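Shared table and charging point: frequently asked questions
Tamdale office, ground floor
Last updated Tuesday, July 15, 2025

Where do I charge a phone or tablet?
Use the power strip on the shared table. Floor outlets are for power strips and fixed equipment.

What is the divided cardboard box for?
Small items that would otherwise stay on the table: adapters, short cables, cards, pens. One type of item per compartment. The long compartment takes cables, coiled and tied.

Can I leave my device on the table?
Yes, for up to 80 minutes. Keep it flat and away from the edge. Devices left overnight go to Eylül Kılıçarslan at reception and are held for 7 days.

Where should the power strip sit?
At the back of the table. Cables should leave from the rear so that the front edge stays clear. 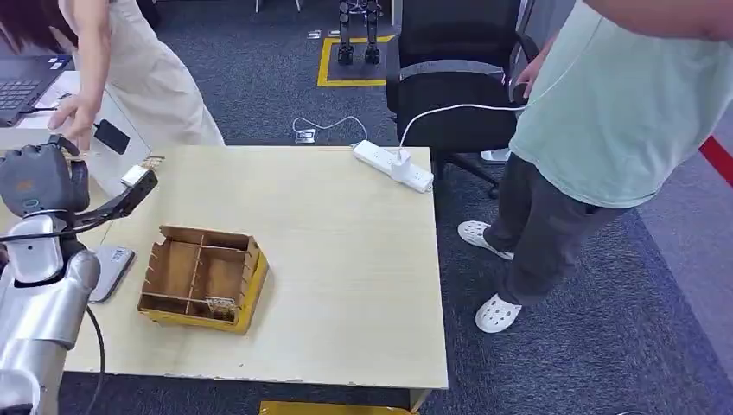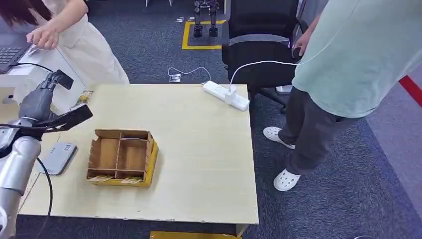 May I use my own adapter?
Yes, if it has been tested. Said Helmy tests adapters on request and records the result. Do not connect a second power strip to the first.

The box is coming apart. Can it be replaced?
Dividers can be replaced singly. Cut new ones from plain cardboard and slot them in without glue. Whole boxes are ordered from Cevik; the next order is in August.

Who do I tell about a faulty socket?
Erdal Taşdemir, extension 96. Switch the strip off at the floor outlet first if you can reach it safely.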